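# Sorting bench, Brirkcombe -- February

Captions are mine, spelling also mine. Koen can fix the rest.

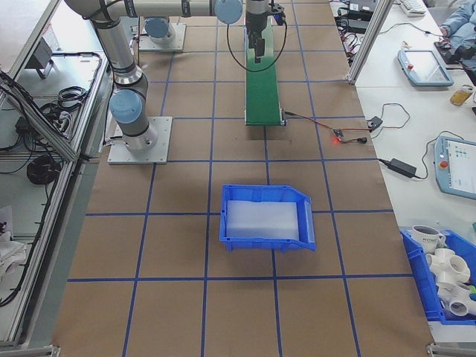

## Bench from the top

Brown kraft paper, blue tape for the squares. Blue bin in the middle with the white liner flat in the bottom, green belt ending about halfway down the table. Both pendants on the white side table.

## Notes to go with it

**Paper.** One roll, came with the Roterent order. Jolien wants it swapped when it gets scuffed -- fine by me, but whoever swaps it redoes the tape too.

**Tape.** Tape the long lines first, then the short ones. Press down the ends or they curl. Took me a whole morning and 80 meters, some of that was misteaks.

**Bin.** Slanted lip so you can reach in without lifting it. We have 5 of these, the rest are on the shelf at Hultby. Pirjo has the lids, dont ask me for lids.

**Belt.** Short one. Ruben wants longer, quote was 3,940 so short one stays for now.

**Side table.** Please keep coffee off it. Cables too if you can, the spare ones live in the gray drawer.

More pics when the second bench is up. Wrong caption somewhere? Tell me and I'll change it.

-- Dirk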